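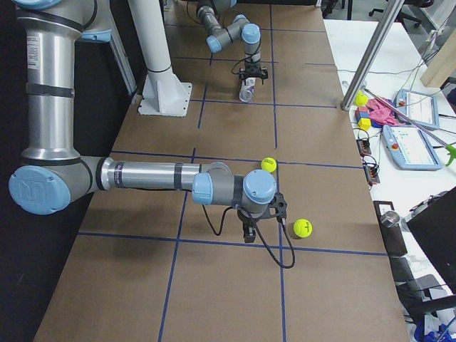

Kraft paper and tape layout for sorting used balls
Posted by baseline_ledger, Feb 21, 2021

I am trying to settle on a cell size for a sorting table. The job is 522 used tennis balls from the Pridstead courts, to be graded by compression and felt and then put back into their original cans where a can exists. The method is brown kraft paper over a long table, then strips of blue tape lengthwise and crosswise to make rectangular cells, one cell per grade. What I keep running into is balls drifting onto the tape, like the one sitting close to the crossing of two strips. At that point the cell assignment is a guess. The table has no measurable slope with a level on it. Should I go to larger cells or put some kind of rail over the tape?

Paper is from a Grenia roll, the heavier of the two weights they sell. Tape is ordinary painter's tape.

feltcount
Larger cells won't fix it. A ball on smooth paper has very little rolling resistance, so any push moves it as far as it likes. Tape thickness is close to nothing at that scale. You are using it as a label, and it works fine as a label. For a stop you need height. Quarter-inch dowel under a second layer of tape does the job.

norwood_pt
Disagree on the dowel. I ran dowels for one season and they lifted every time the paper shifted, then tore it when I pulled them. Fewer cells, and a shallow tray in each. Keep the tape for the grade boundary so you can still read the table from one end.

baseline_ledger
Trays add a step. I want to set a ball down, write the grade on the paper next to it, and move on. The writing is the reason for kraft paper in the first place.

kiln_and_court
Then your problem is sequence. Grade one ball, can it, grade the next. If the can is on the table next to you, the ball never has to sit in a cell at all. The cells are for cans. A cylinder on its end stays where you put it.

baseline_ledger
I have 47 cans, so most of the balls will go in bags regardless. For the canned ones I take the point. Related question on those: do the lids matter for storage? The metal seals are long gone on all of mine.

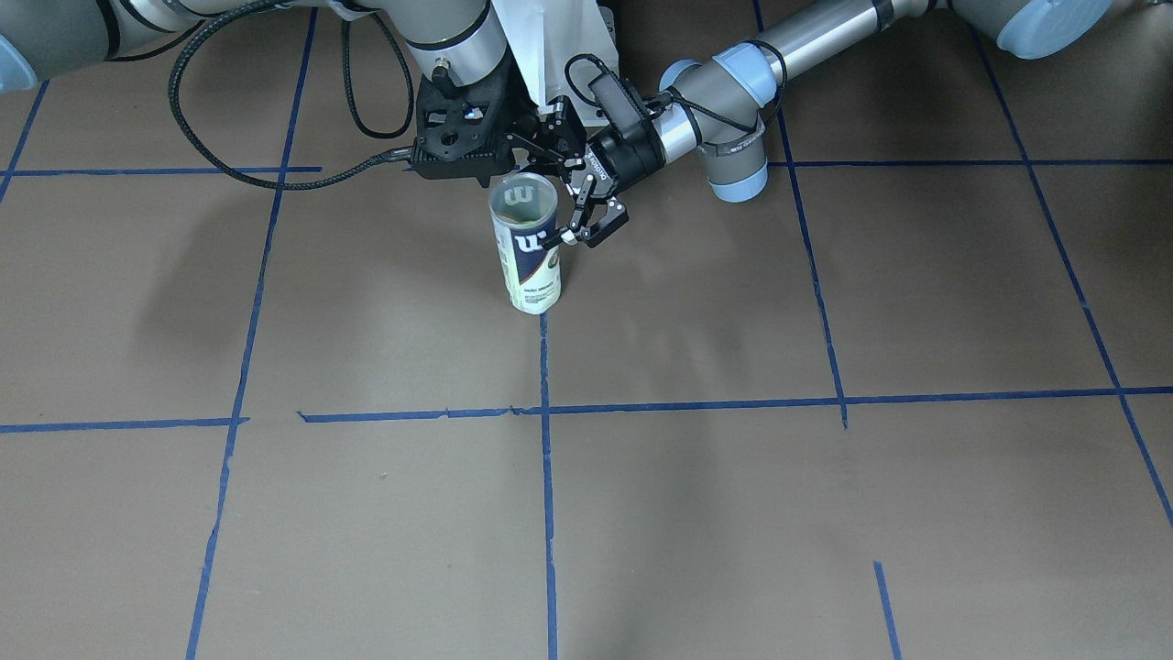 Wilson can with the clear plastic lid on, "W" logo on the label.

baseline_ledger
To be specific, I mean the snap-on type with the see-through top. I have been leaving them on and standing the cans upright.

feltcount
The lid keeps dust and moisture off the felt. It does nothing for pressure. Once the seal is pulled, the can is at room pressure and the balls lose theirs at whatever rate the rubber allows. Leave the lids on for the felt, and put the date of opening on a strip of tape on the side.

norwood_pt
Slightly too strong. A tight lid slows the exchange of humid air, and damp felt plays heavy. I store in an unheated shed at Golonthorpe and the unlidded cans are worse by May. I agree it does nothing for the pressure.

feltcount
That is what I said. Dust and moisture.

norwood_pt
You said it as if it were minor.

kiln_and_court
If you want pressure held, you need a clamp-type container with a pump. Pană makes one that takes three balls. Slow to fill, and I would not bother for balls that have already failed the squeeze test. It is only sensible for balls opened recently.

baseline_ledger
Not buying pressure gear for court leftovers. Lids stay on, dates go on the side. I have started placing cans by tape line instead of by cell center: the can goes directly over the line and the two neighboring grades are filled from either side. With the top open I can see in without picking it up.
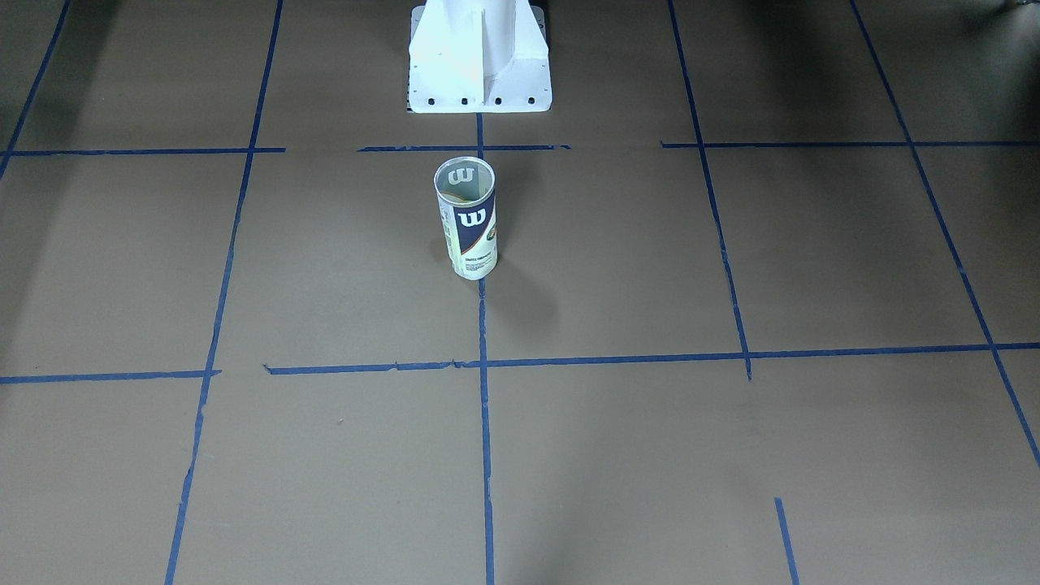

feltcount: Putting a can on the line defeats the purpose of the line. Two grades on either side of one can means sooner or later you drop a B in with the A's. Put it fully inside one cell and write the grade on the paper in front of it.

baseline_ledger
It saves reach. But I did find a mixed can during the first pass, so I will concede that one.

kiln_and_court
Also check the tape before you leave a layout up for long. It comes off cleanly for the first few days. After that it takes the top layer of the paper with it, and you can't reuse the sheet.

tapehand
Reading this late. My log is at 2,814 balls over several years on a similar setup. Cell size made no difference to my error rate. Writing the grade in marker directly on the paper, large, at both ends of the row, did. Second, change the paper when the writing gets dense. I get more than 700 balls from one sheet, and past that I start reading the wrong grade.

norwood_pt
Marker bleeds on the lighter Grenia stock. Heavier one is fine.

baseline_ledger
Using the heavier. Plan is now: fewer rows, cans inside the cells, grade at both ends, lids back on as each can is filled. Bagged balls get a tag with the same letter. I will post the grade totals when the last bag is closed.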